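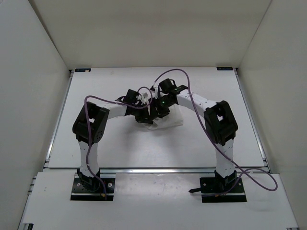
Navarrete Student Robotics Club, Manipulation Group

1/
Progress thread for the cloth task. Two arms, one white board, one piece of thin white cloth. The goal is a flat spread from a crumpled start, then a single fold. This is our entry for the Casholm student round in January, and a few people from other clubs asked how we set it up.

2/
Task definition as we have it now. Cloth is dropped near the middle of the board in no particular shape. One gripper picks it up, the other finds a second point on it, both pull outward, then lower. The fold only counts if the spread was flat first. Casholm rules don't care which arm does what.

3/
The hard case is the handoff over the center. Both grippers have to get close enough to work on the same bit of fabric, and their fingers and brackets take up more space than the fabric does. Neema Koech rewrote the collision margins twice. The current setting lets the fingers come in nearly side by side but keeps the wrists apart.

4/
Cable routing matters more than we planned for. Purple cable runs along each arm to the gripper, and it needs slack at the joints or it pulls on the wrist at full reach. With too much slack it droops toward the work. We mark the loop length with tape before each session and check it again after any change to the home pose.

5/
Training data: around 1000 demonstrations, all driven by hand by club members. We threw out the ones where the operator let go and started over partway through. Tatu Nyaga wanted to keep those as recovery examples. We may add them back as a separate set once the base policy is stable.

6/
Views used by the policy: one fixed camera for the whole board, plus the wrist views. The fixed view is good for where the arms are and bad for folds. White on white gives it very little to work with. Most of what we know about layers comes from up close. 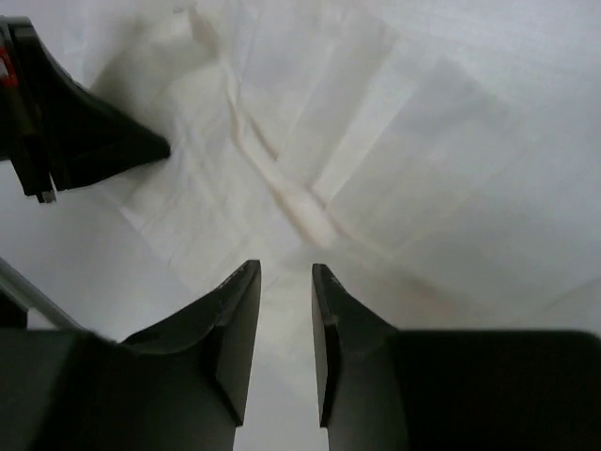

7/
On reading folds from the wrist. A raised ridge with tan shading down both sides is easy to pick out. The cooler side of the cloth, where it fades into the board, is not. Our edge labels are reliable on the warm side and close to guesswork on the other. Rehema Massawe is relabeling with a third class, "can't tell", in place of forcing a yes or no.

8/
Grasp choice. First version went for the highest point it could find. That gives a secure pinch, but a high point is usually the middle of a bunch, so the cloth comes up as a lump. Second version goes for an edge if it has one and falls back to a ridge if it doesn't. The fallback still gets used too often.

9/
Finger gap before the grasp: wide open is worse. Fingertips push the fabric down on both sides and the ridge between them flattens out. Partly closed on approach works better for us. If you have a different fingertip shape, test this yourself before copying the number from our repo.

10/
Lighting. We tried a stronger lamp from one side to get longer shadows off the folds. It helped the wrist view and washed out the far half of the board in the fixed view. We went back to soft light and raised the contrast in preprocessing. Sharon Khaemba has both configs saved under the Feltberg branch.

11/
Someone asked why we don't use a colored cloth. Practice rounds with a blue one went fine, but Casholm specifies white, and the policy trained on blue didn't carry over. Mixing the two sets gave us nothing measurable, so blue is now only for teaching new members to drive the arms.

12/
Scoring in our own tests is strict. Spread flat, no doubled corner, no part of the cloth past the side rails. Seven minutes per attempt, no human contact after the start signal. A doubled corner is our most common fail by a wide margin. The grippers pull evenly, the corner stays tucked under, and the fixed view reports a clean rectangle.

13/
Possible fix for the doubled corner: after the spread, park one gripper over each corner in turn and look straight down before committing to the fold. This costs time. Nassoro Nyanda is working on a shorter version that only checks corners on the cool side, where the labels are weak.

14/
Open items: relabeling, corner check, a softer stop on the lowering move. The Braltlow team offered to swap demonstration sets with us, and we need to settle on a shared action format first. If you've converted between joint targets and gripper poses for a two-arm setup, reply here with what broke.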